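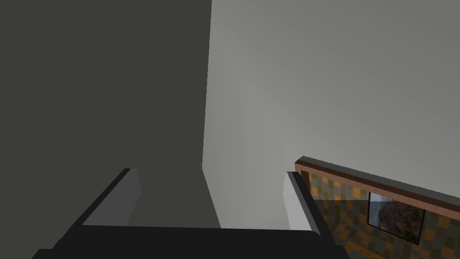 Eugeniusz Mazurek objected that a set of shop receipts can't tell you what people eat, only what they pay for, and that the name of this dataset ought to say so. I agreed with him and changed it. It was called Westness Household Diet. It is now Westness Grocery Receipts, and anyone still citing the old name is claiming more than the data can carry.

What is in it

Till receipts from 300 households in Westness, typed up line by line. Each row is one item on one receipt. The columns are household, month, shop, item as printed, item as we read it, quantity, price paid and discount. Prices are in pence. The month is all we kept of the date, although the time of day is there where the till printed it.

The item as printed is the column to trust. The item as we read it is guesswork in places. Tills shorten names without mercy, and "CHK PCS 2" was read as chicken pieces by one typist and chickpeas by another. We settled on chicken from the price. I would not bet much on it.

How it was gathered

Households were asked to keep every grocery receipt and post them back in a prepaid envelope at the end of each month, for 14 months. Very few kept every one. The original funding report says the return rate was "excellent", a word I have never been able to trace to a figure. There is no record of how many receipts went missing, so any total spend you work out is a lower limit and should be described as one.
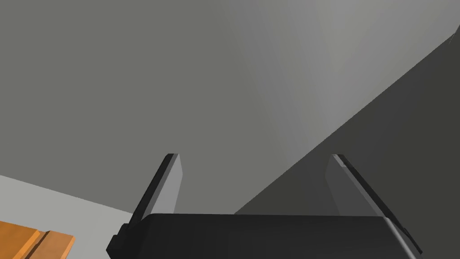
Market stalls and farm gates seldom give receipts, and so fruit, eggs and potatoes are all thinner than they should be. The gap is worst in summer. If your chart shows Westness giving up strawberries in June, look at this paragraph again before you write the paper.

Shops

Most rows come from two chains, Collden and Smits. Collden prints a full line for every item. Smits groups multibuy offers and puts the discount at the foot of the receipt, so we had to share it out across the items. We did that in proportion to price. Other ways are just as easy to defend and give different answers, which is why the unshared discount is kept in its own file, smits_foot.csv.

Zunovow was the software used for reading the scanned receipts in the first pass. It was sold to us as needing hardly any checking. We checked it, and then typed the whole lot again by hand. The Zunovow output is in the folder called old, for people who like that sort of thing. Please don't merge it with the main file. 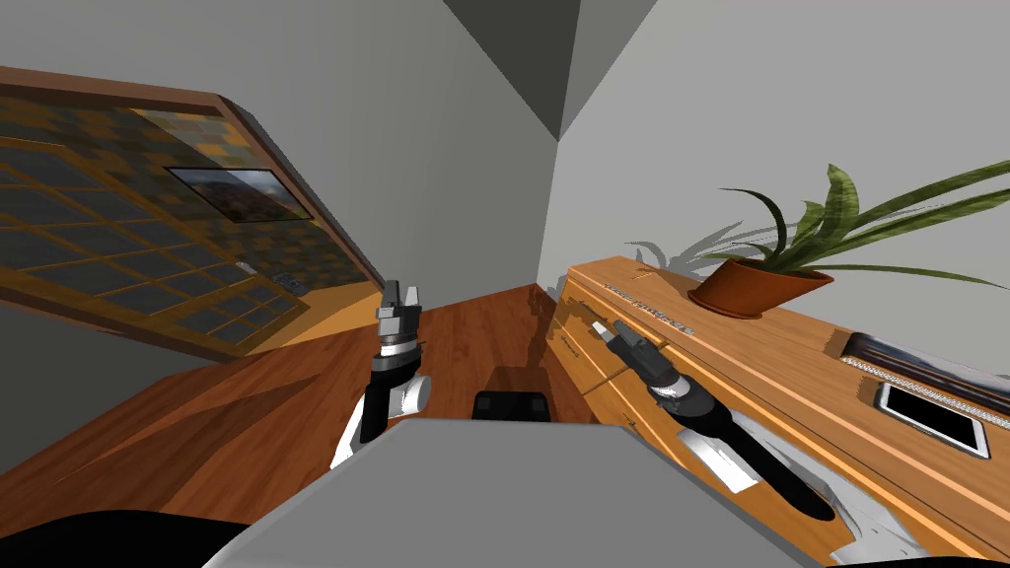 Can I use this to compare prices between Collden and Smits?
Only for items sold by weight with no discount, and even then the two sets of shoppers are different people buying on different days.

Known faults

Household 16 appears to be a café. The quantities of milk make no sense otherwise. It was left in because taking out households that look odd is how a dataset ends up looking tidy and wrong, but you may want to drop it for your own work and say that you did.

Own-brand goods are marked with a flag that was added late. Before May the flag is blank, and blank does not mean "no". At least one published analysis has read it as "no" and found a sudden rise in own-brand buying that spring. I wrote to the authors – no reply so far.

Loyalty card prices were recorded as the price paid where the receipt showed it. Where the saving went on as points, it was ignored.

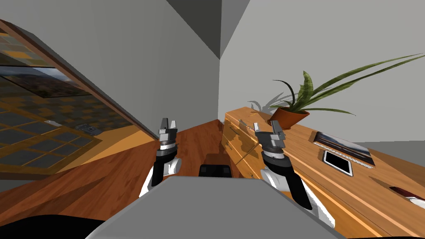
Two robot grippers in a simulated room.

What I would not use it for

Health claims of any kind. Waste. Anything about children, as we never asked who lived in the house. Forecasts. It may be good enough for looking at how one shop's prices moved from month to month, and for teaching people how messy receipts are. I have seen it used well for the second.

Files

receipts.csv is the main file
smits_foot.csv has the discounts as printed
shops.csv lists shop codes
changes.txt says what was altered and why, with some gaps in the early entries
old holds the Zunovow output

Corrections are welcome if they come with the row number and a reason.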